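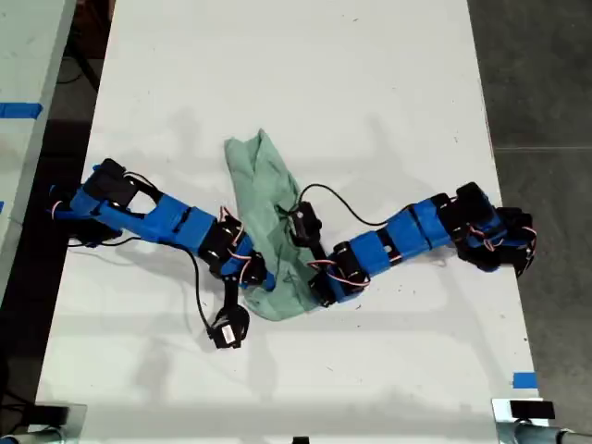 Queue Design at a Small Amusement Park: Estow Pleasure Gardens

Home | Projects | Year 12 | Reports | Search

Report submitted 12/02/2018

1. Introduction

Estow Pleasure Gardens is a family park with two coasters, a log flume and a group of flat rides near the lake. The newest ride is Groltberg, a steel family coaster with a mountain railway theme. It is the most popular ride in the park and has the longest line. Our group wanted to know how much of the wait came from the ride itself and how much came from the way people were moved through the station.

2. Background

Groltberg runs with two trains. Each train seats 18 riders. The park lists the ride's capacity as 400 riders an hour, but staff told us this is only reached on busy days when both trains are on the track. The layout is short, with a lift hill, a helix around the station building and a second drop beside the flume.

The queue has a covered part and an open part. The covered part is themed as a ticket hall, with old suitcases and a painted timetable. The open part is a plain cattle-pen style line with metal rails. On hot days people avoid it and the line spills onto the path near the Bostow carousel.

3. Method

We visited on two days in April, one during school holidays and one outside them. On each day we timed trains from the moment the gates opened to the moment the train left the station. We timed 37 dispatches in total. We also noted when a train was held because of loose items, a height check or an empty row.

We did not time the evening session because the park closed early for wind on our first day.

4. Results

The ride cycle was very steady. What changed was the loading time. On the holiday visit most delays came from bags. Riders carried them across the train to the shelves on the far side, then went back to find their row. Outside the holidays the main delay was groups wanting to wait for the front seat.

Height checks caused fewer delays than we expected. The park already checks height at the queue entrance, so only a few children were measured again on the platform.

Empty rows were common. There is no single rider line and no one groups riders before the gates, so a party of three leaves a seat empty beside them.

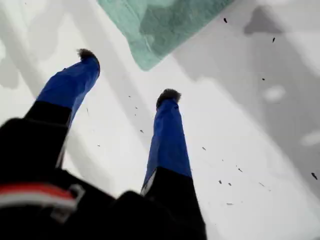 On the holiday visit this happened on most trains, and it was worse in the back half, where people tended to spread out. The actual number of riders was nearly 300 an hour at the busiest time we recorded.

5. Discussion

We compared Groltberg with the Jireš wild mouse on the other side of the park. The mouse has small cars, and a staff member assigns riders to each car before the gates. Its line is shorter and moves more often, although the capacity is lower on paper. Several people in the line told us they thought it was the faster queue.

6. Recommendations

Move the bag shelves to the entry side of the platform, or put lockers at the end of the ticket hall.
Have one staff member group riders during school holidays.
Put shade sails over the open part of the queue.
Trial a single rider line on the old exit ramp, which is wide enough for one row of people.

7. Limitations

Two visits is a small sample. Both were in the same month, and we had no access to the park's own ride logs. One stopwatch was restarted by mistake during the second visit and that dispatch was left out.

Contact the school office | Copyright 2018 | Back to top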